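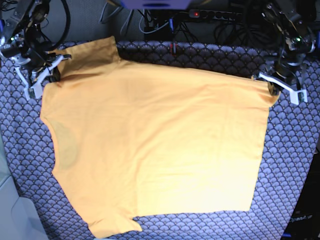 Folding T-shirts goes faster on a table than on a bed. A bed gives under your hands and the creases end up wherever they like. Any table will do, with a cloth over it if the top is rough. A dark cloth helps with light shirts, the way the yellow-orange one shows up against the dark blue fan print, and you can see right away if the hem is crooked. Lay the shirt face down, so a printed logo is on the underside, and take hold of it at the shoulder where the sleeve joins the body. Don't pull on the neckband, which stretches.

Smooth from the middle out to the sides with a flat hand. Small wrinkles in thin cotton don't matter much at this stage. Long diagonal ones do, and they usually mean one shoulder is higher than the other. Lift the shirt at both shoulders, give it one shake and lay it down again.

To fold:

Bring one side in toward the center, sleeve and all. Turn the sleeve back so it lies along the body.
Do the same with the other side. The two edges should run parallel from shoulder to hem.
Fold the hem up to the neckline, then fold once more. For a deep drawer, stop after the first fold.

Drawer width matters. Mine is an old Drandine dresser and it takes 4 stacks across if the shirts are folded to roughly 7 inches. Measure your own before you do the whole basket.

Shirts that go on a shelf should have the folded edge facing out. Shirts in a drawer can stand on edge, logo side up if you want to tell them apart.

If the hem has gone wavy in the dryer, pull it gently straight while it is still warm. An iron on medium will fix it later.

Gemma Birkett
Posted 18 November 2018
Filed under: Laundry, Drawers and Closets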